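Categoría: Conjuntos de datos > Cocina y hogar > Fichas
Lectura: 4 min

# Mesa de Legumbres

Léeme de la colección «Mesa de Legumbres», parte de la serie de cocina Firnby. Fecha de esta versión: 30 de julio de 2023.

## Qué hay dentro

Una colección de imágenes sobre una cosa muy modesta y muy bonita: las legumbres secas encima de una mesa, antes de que nadie las ponga a remojo. Soja amarilla, azuki, soja verde (mung, para quien la compra a granel con ese nombre) y los cacharros con los que se mueven, se reparten y se guardan. ¡Nos hemos divertido muchísimo preparándola!

La versión actual reúne 3.000 imágenes repartidas en 76 secuencias. Cada secuencia va en su carpeta, con un archivo de texto donde se apunta qué legumbres aparecen y en qué recipientes.

Lo que más nos gusta es el color. Tres legumbres juntas ya dan una gama estupenda, y al llenar un cazo con una sola la textura cambia por completo: deja de ser un puñado de granos y pasa a ser una superficie, casi como arena gruesa.

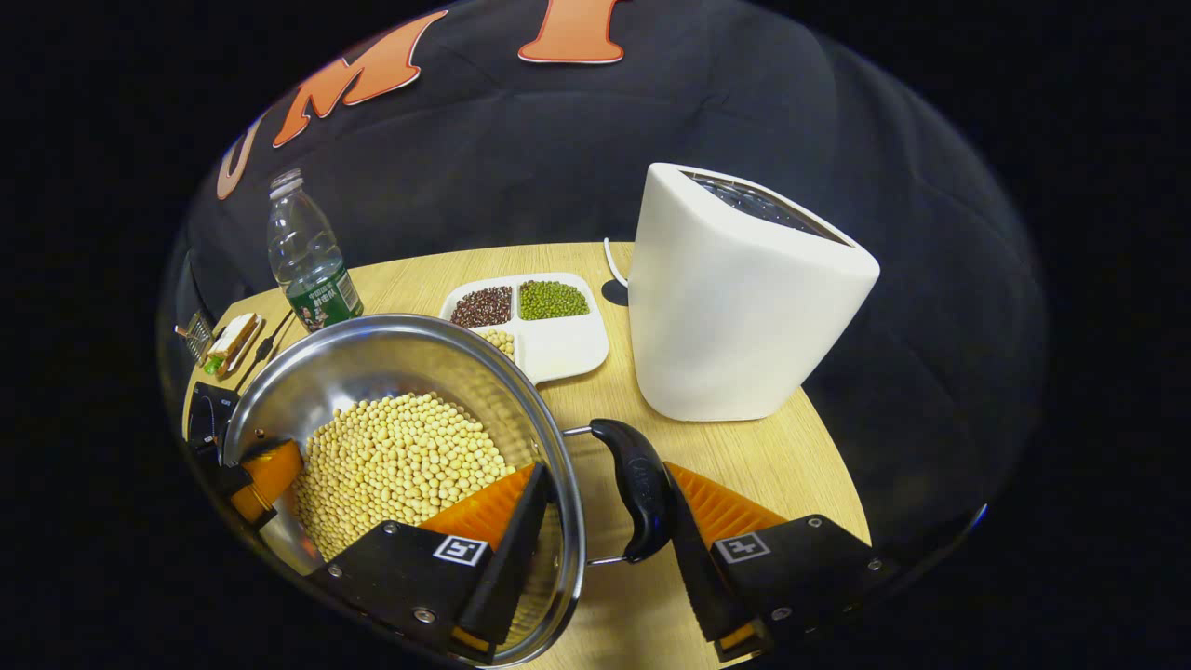 Soja amarilla en el cazo de acero; detrás, la bandeja blanca con azuki, mung y más soja.

## Recipientes y nombres

Usamos siempre las mismas etiquetas, en minúscula y sin tildes, para que las búsquedas no den sorpresas:

- `cazo`: el de acero inoxidable con mango negro. No distinguimos entre cazo y olla pequeña.
- `bandeja_3`: la bandeja blanca de tres compartimentos.
- `aparato_alto`: cualquier electrodoméstico vertical de cocina, sea batidora de vaso, máquina de leche de soja o similar. Si no se ve con claridad qué es, se queda en esta etiqueta y listo.
- `placa`: placa de inducción portátil.
- `mesa`: el tablero claro de madera.

Para las legumbres: `soja_amarilla`, `azuki`, `mung`. En la versión de marzo el mung figuraba como `soja_verde` y hubo confusiones con el edamame (con toda la razón), así que lo cambiamos en todos los archivos. Si tienes guiones que leían la etiqueta antigua, hay una tabla de equivalencias en `notas/nombres.txt`.

## Cómo se anotó

Cada imagen lleva una ficha con los objetos visibles y el contenido de cada recipiente. No anotamos peso ni volumen. El nivel de llenado se marca a ojo con tres valores, `poco`, `medio` y `lleno`, y ya sabemos que entre «medio» y «lleno» hay discusión para rato, sobre todo cuando el cazo está inclinado y las legumbres se amontonan en un lado. En esos casos manda lo que ocupan en el interior visible, sin intentar adivinar cómo quedarían con el cazo derecho.

Las vistas generales de la mesa tienen su propia carpeta, `general/`, y vienen de maravilla para situar las cosas antes de meterse en los primeros planos. 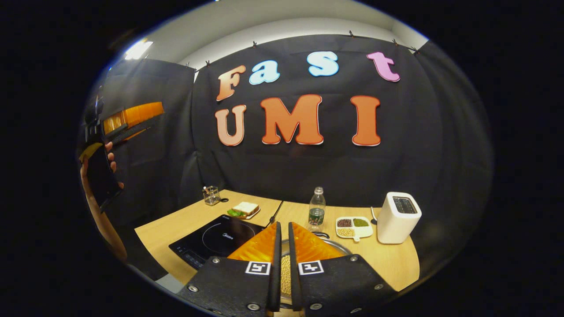
Los compartimentos de la bandeja se anotan uno por uno, y cuando un recipiente tapa parte del contenido se añade la marca `oculto_parcial`. Esa marca la revisaron dos personas en todas las secuencias. Quedan 10 imágenes sin acuerdo, que hemos dejado en `dudas/` por si alguien quiere echarles un vistazo con ojos frescos.

## Objetos que no son legumbres

Una mesa de cocina de verdad nunca tiene solo lo que toca, y eso nos parece lo mejor de la colección. Todo lo que no pertenece al trabajo con legumbres recibe la etiqueta `mesa_otros` más una palabra libre, y de ahí han salido fichas preciosas.

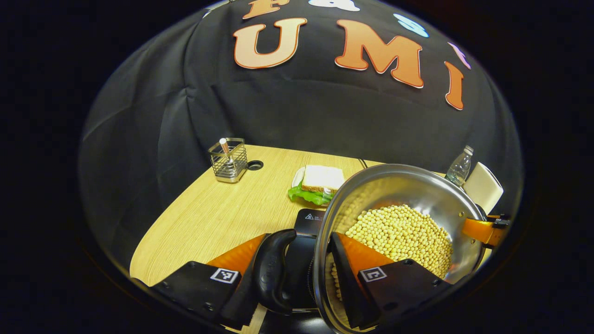 La palabra libre conviene que sea corta y general. Escribimos `bocadillo`, `botella`, `boligrafo`, sin marcas ni apellidos. Con la comida preparada hay una norma más: se anota el plato y lo que lleva encima como un solo objeto, aunque algo se salga. El sándwich de pan blanco del platito es el caso de manual, con esa hoja de lechuga que asoma por delante y cae sobre la madera; todo junto es un único `bocadillo`. La rejilla metálica para bolígrafos, en cambio, va separada del bolígrafo que contiene.

## Particiones

Entrenamiento, validación y prueba se separan por secuencia completa. Hay 6 secuencias reservadas para prueba, elegidas para que las tres legumbres salgan bien representadas.

## Limitaciones

Pocas variedades, un solo tipo de mesa y nada de cocción. Faltan garbanzos, lentejas y alubias blancas, ¡y ganas no faltan! La próxima entrega, Bonier, empezará por ahí.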